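Section 4: Your First Brew on the Cadix Countertop Brewer

Read this one through before you plug anything in. It covers a full batch of pale ale from the Gurwood starter pack, from filling the kettle to pitching the yeast.
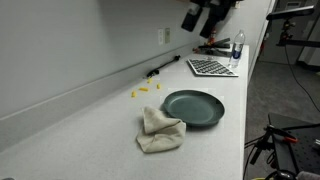
One owner wrote to us after the last edition to say the old section made brew day sound like a chemistry exam, and could we please just say when to add the hops. Fair point! The hop additions now have their own steps, with the times up front, and the theory has moved to Section 9 for anyone who wants it (we think you will, once you've tasted the first glass).

What you need

Cadix brewer with lid, basket and drain hose
Gurwood Pale starter pack (crushed malt, two hop packets, one yeast packet)
Wulard fermenter with airlock and grommet
No-rinse sanitizer
Long spoon, thermometer, hydrometer and test jar
A clear afternoon. Start at noon the first time and you won't be rushing dinner.

Cleaning and sanitizing

1. Wash the kettle, basket and spoon with warm water and unscented dish soap. Rinse until there are no suds left at all. Soap film kills the head on a beer, and you'll want that head.

2. Mix the sanitizer in the fermenter, following the label for strength. Put the lid on, shake well, and leave it for the time printed on the bottle.

3. Drop the airlock, grommet, thermometer and hydrometer in a bowl of the same mix.

Note: The kettle only needs to be clean. The boil takes care of the rest. Anything that touches the beer after the boil has to be sanitized, every time.

Mashing

This is where you turn grain into sweet, malty liquid, and the smell is wonderful, like hot cereal and fresh bread at once.

4. Close the drain valve. Check it again. Fill the kettle to the lower line with cold tap water. If your water smells of chlorine, stir in half a Campden tablet and wait five minutes.

5. Set the brewer to 158°F and press Start. The panel beeps when it gets there.

6. Lower the basket in and lock it with a quarter turn to the right.

7. Pour in the crushed malt a cup or two at a time, stirring as you go. Break up any dry clumps against the side of the basket. The temperature will drop as the grain goes in. Let it settle between 150°F and 154°F, then press Hold.

8. Put the lid on and leave it for one hour. Stir at the halfway point.

Note: A few degrees off is fine. A cooler mash gives a drier, crisper beer and a warmer one gives a fuller, sweeter beer. Write down what you got so you can repeat it, or not.

9. Turn the basket a quarter turn to the left and lift it straight up until the feet catch on the rim. Let it drain for ten minutes. Please don't squeeze the grain!

CAUTION: The basket is heavy and very hot when full. Wear dry oven mitts and lift with both hands. Keep children and pets out of the room for this step.

10. Top up with water to the upper line.

Boiling and hops

11. Press Boil. Leave the lid off from here until the boil is over.

12. Stay with it as it nears the boil. A tan foam will climb the sides fast. Stir it down, and if it keeps coming, press Pause for a few seconds.

CAUTION: Boilovers are the most common cause of burns with any home brewing kettle. Never leave the brewer alone during this step.

13. Once the foam drops back and you have a steady roll, start the timer for 60 minutes and add hop packet A. These are your bittering hops.

14. With 10 minutes left on the timer, add half of hop packet B.

15. When the timer ends, press Stop and add the rest of packet B. Stir slowly for one minute. All that citrus and pine you're smelling is going into your beer, so put the lid on and keep it there.

Cooling

16. Stand the kettle in a sink of ice water. Change the water when it turns warm. Two or three changes will usually get you there.

17. When the thermometer reads 68°F, dry the outside of the kettle and set it on the counter above your fermenter.

CAUTION: Unplug the brewer and detach the power base before moving the kettle to the sink. The base must never get wet.

Filling the fermenter

18. Empty the sanitizer out of the fermenter. A little foam left behind does no harm.

19. Connect the sanitized drain hose, open the valve and let the liquid splash in. Splashing is good here, and only here. The yeast needs that air to get going.

20. Fill the test jar and take a hydrometer reading. The Gurwood Pale should land between 1.044 and 1.050. Write it down. You'll need it in Section 5 to work out the strength.

21. Sprinkle in the yeast. No need to stir.

22. Fit the lid, press the airlock into the grommet and fill it with water to the mark.

23. Put the fermenter somewhere dark that stays between 64°F and 70°F. A closet is ideal. Expect bubbles within a day or so, and a thick creamy cap soon after. Go and look at it as often as you like, but keep the lid shut.

If something goes wrong

Panel shows 232: the drain valve is partly open. Close it fully and press Start.

Panel shows 871: the kettle isn't seated on the base. Lift it, wipe the contact ring dry and set it down again.

Reading is too low: some of the malt probably stayed dry. Ferment it anyway. You'll have a lighter beer, and a very drinkable one.

No bubbles after 48 hours: press the lid down all the way around. A small leak lets the gas out before it reaches the airlock. If the seal is good and there's still no foam on top, pitch a second packet of yeast.

Spare parts

The Ebrahimi drain hose and replacement grommets are sold as a set, part number 3199. Swap both once a year, or sooner if the hose turns cloudy or stiff.

Continue to Section 5, Fermenting and Bottling, once the bubbling has slowed to a stop.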